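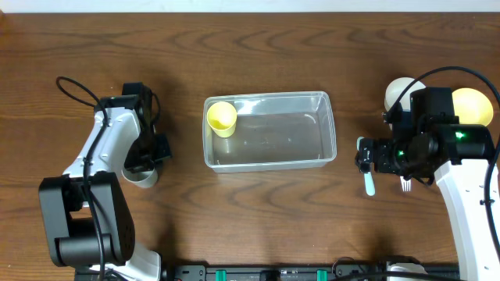
Hekemthorpe Library Service
Changes to loans, reservations and charges

1/ The Library Service has completed its review of borrowing rules across the town's branches. The posts that follow set out what will change for members, and when. The new rules take effect on May 7, 2016.

2/ Overdue charges on children's and teenage books will end. This applies to every item borrowed on a junior ticket, including audiobooks. Charges already on a junior ticket will be cleared by staff. Parents and guardians do not need to apply.

3/ Overdue charges on adult loans remain in place for the present. Members who are finding it hard to pay are asked to speak to staff at any branch. Such conversations are held in private and no written proof is required.

4/ The review began in February, when members were invited to comment on paper forms and online. We received 1,316 replies. We are grateful to all who wrote, including those who disagreed with what was proposed.

5/ The most common concern was that families had stopped visiting once a charge had built up on a child's ticket. In the past year 600 junior tickets were blocked for this reason. Every one of those tickets will be open again when the new rules begin.

6/ A number of members asked whether books would still come back on time. Reminders will continue to be sent by post or email. An item not returned after six weeks will be treated as lost, and the cost of a new copy may be requested. If the item is then returned in good condition, that request will be withdrawn.

7/ Reservations. Members may now hold up to six reservations at once. Items will be kept at the chosen branch for two weeks - after that they pass to the next reader on the list. There is no charge for reserving a book held within Hekemthorpe.

8/ Books requested from libraries outside the town will still carry a fee, as we must pay the lending library for carriage. The fee has not risen. A table of charges is on display at each enquiry desk.

9/ The catalogue. Our present system, Truvix, will stay in use. Members should go on using the same ticket number and PIN. The page showing charges owed on junior tickets may be out of date for a short time while records are corrected.

10/ The Chambi Room at the Central Library remains available for quiet study during normal opening hours. Several replies asked for it to be bookable. This was considered and not agreed at this stage, as it would reduce the number of seats open to readers who arrive without notice.

11/ Orathai Somboon, Head of Library Services: "A child should be able to walk into a library without worrying over a book left under the bed. We have taken this decision with care and we will report on its results."

12/ Members of school groups are reminded that class tickets are held in the name of the school. Questions on class loans should be sent to Aníbal Meireles, Schools Librarian, by way of the Central Library.

13/ Large print copies of the new rules can be collected from any branch. Copies in other languages may be ordered at the enquiry desk and will be posted to the member's home address free of charge.

14/ Correction to post 7: the two-week period runs from the date on the notice sent to the member - not from the date the item reaches the branch. We apologise for the lack of clarity.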